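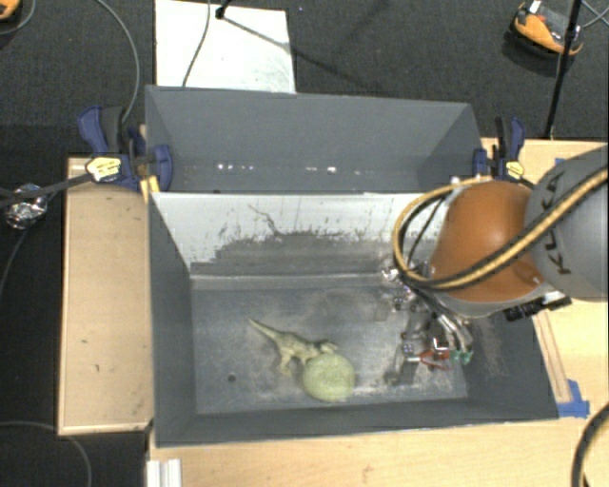

Étape 1 : choisir une corvée que la machine a une chance de finir

On me demande souvent si un robot peut enfin ranger la chambre des enfants. Ma réponse tient en deux mots : pas encore ! Mais vider un bac pour en remplir un autre, là oui, on peut s'amuser, et c'est ce que je vous propose de monter chez vous ou à l'atelier. Commencez petit : deux objets dans le bac de devant, rien dans celui de derrière. Un dinosaure en jouet et une balle font un très bon début, surtout si la balle recouvre un bout de l'animal (c'est là que ça se corse).

Étape 2 : bloquer les bacs

Deux serre-joints vers les coins arrière, bien serrés. J'ai sauté cette étape la première fois et j'ai passé une soirée entière à recaler mes repères. Un bac qui glisse de quelques millimètres, vous ne le voyez pas, le bras si : il descend à côté et pince le vide avec beaucoup d'assurance.

Étape 3 : décider par quoi on commence

Prenez d'abord l'objet du dessus, donc la balle. Dans Udavix, le petit logiciel que j'utilise, ça se règle dans l'onglet « Priorités ». La balle est facile à viser mais elle roule. Le dinosaure, lui, ne roule pas, mais avec sa queue toute fine et sa patte qui dépasse, le logiciel hésite longtemps sur le point de prise – visez le milieu du corps.

Étape 4 : lancer une série et noter les ratés

Je fais 400 essais par réglage, en remélangeant les objets à la main entre deux prises. Oui, c'est long, et oui, c'est moi qui fais la corvée pendant ce temps-là ! Notez où ça rate : près des parois, presque toujours, quand la pince n'a plus la place de passer.

Étape 5 : comparer avec vous-même

Chronométrez-vous. Mon meilleur réglage met 36 secondes pour les deux objets, moi deux, sans regarder. Pour une caisse de jouets complète je garde donc mes mains. Pour du tri répétitif toute la nuit, avec des pièces qui se ressemblent, je laisserais volontiers ma place.

La prochaine fois, j'essaie avec des chaussettes.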